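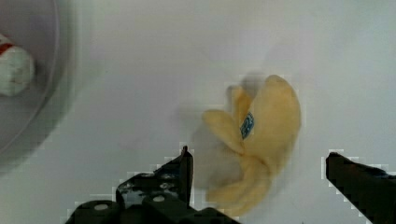
Our banana, sticker still on

Forum > Toys & Play > Cleaning and storage

Can I wash soft play food?
My kids adore their pretend kitchen and the yellow banana gets the most love of all! It feels like fabric and has peel flaps. Is the machine OK, or will it go lumpy? The little blue sticker can go if it has to.
Yi-an Woo

Answer 1
Yes! Pillowcase, cold, gentle cycle, then air dry for 2 days. I do ours every November and they come out great. Open the flaps so the inside dries too. 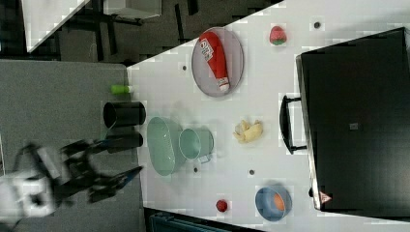

Keep the hard stuff out of that load, though. Ketchup bottle, bowls, mug and plate all get warm soapy water in the sink and a quick rinse. So satisfying!

Answer 2
depends what its stuffed with, check for a tag. mine took 6 washes fine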